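Skoltcombe Menders Board > Benches, Tools and Storage
Thread: White worktop or dark for small electrical jobs?

rizal_g
I'm fitting out the back bedroom as a place to mend radios, bike lights, toys and so on. The bench frame is done and I need to choose a top by the end of August. My old bench was dark brown and I lost a lot of screws on it. The shop in Udport has white and charcoal in the same thickness at the same price. Is white worth it, or will it look filthy in a month?
Rizal Ginting

solderdrip
White. You can see black screws, black wire, washers, springs, all of it. You can't see white plastic clips but there are fewer of those.

It will mark. Mine has a brown ring where the iron stand sits and a purple patch from a marker pen. I don't care.

Ano
Charcoal for me. I had white for two winters and the glare from the lamp gave me a headache by nine in the evening. You are looking down at it for hours, remember. With a dark top and a pale mat in the middle you get the contrast where you need it and your eyes get a rest everywhere else.

solderdrip
That's the lamp, not the top. Move it to the side and point it at the wall.

Ano
I tried it at the side. I tried two lamps. The top was shiny, which may be the real trouble, but I wouldn't go back.

yusri
Gloss against matt matters more than colour in my view. I've used a matt white top for years without glare. Run your hand over the sample in the shop and hold it under one of their spotlights. If you can see the bulb in it, leave it there.

Also ask whether they sell it in the length you want. I ended up with two pieces and a join.
Yusri Kusuma

rizal_g
Thanks all. The bench is long, so I'd have a join too. Does stuff fall down it?

yusri
Not if you clamp them up tight before you screw them down. Fine wire strands collect in it. I go along it with an old toothbrush.

Ano
Put the join at one end, though. In the middle it's exactly where you work.

Ismail
I'd spend the money on containers and buy whichever top is cheaper. I have a wall unit with 26 drawers and it made more difference than any surface. Every job gets a drawer until it's finished. Label on the front with the date it came apart and what it came out of.

solderdrip
Drawers are fine for storage but useless in the middle of a job. I want everything open and in front of me.

Ismail
Then have both. A drawer for overnight, trays while you're sitting there. What I won't do is leave bits loose on the bench and go to bed. I did it with a shaver and never found the foil clip.

rizal_g
What sort of trays? I've been using margarine tubs and they tip over.

yusri
Shallow and wide, with a rim you can get your fingers round. Deep ones hide things in the corners. Coloured plastic is good for parts, because silver shows up against it and so does thin dark wire. Steel is better for anything greasy or hot, and you can take it over to the sink and wash it, but bare metal bits are harder to pick out against it. So plastic at the sides and steel in the middle is how I'd go, on a white top. 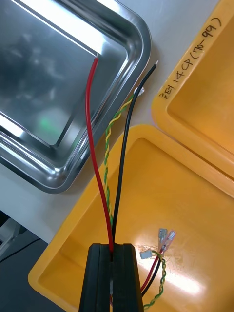
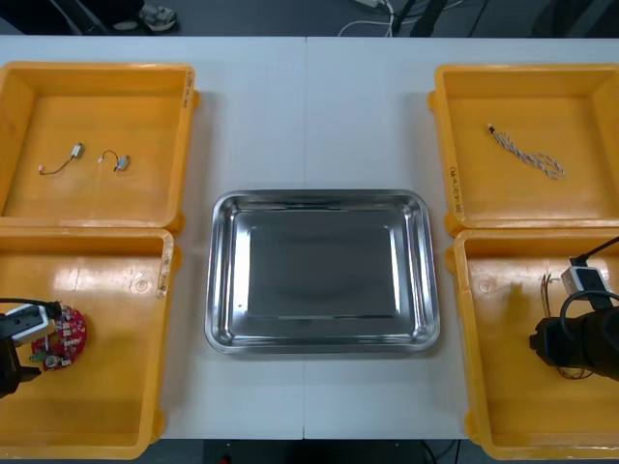

Yellow bins either side, steel tray between them.
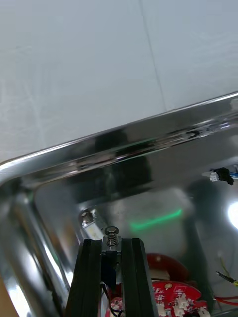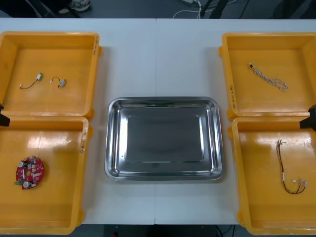 The other thing about plastic is that you can write on the rim. Permanent marker comes off with meths when you want to change it. Keep the same tray for the same kind of part and you stop having to read the writing after a while. Don't buy the ones with dividers moulded in, the sections are never the right size.

Ano
Agree on the dividers. Disagree on yellow, I find it tiring next to white. Pale blue or grey would do the same job.

Ismail
Brass screws vanish on yellow as well.

yusri
Fair point on brass. I put those in a jam jar lid.

rizal_g
Right, I think I'm going matt white if they have it, with the join at the left-hand end, and a few shallow trays. I'll ask for an offcut first and leave it under the lamp for an evening. Ismail, where did the drawer unit come from?

Ismail
House clearance. It had fishing flies in it. Check that the runners aren't cracked at the back before you carry one home.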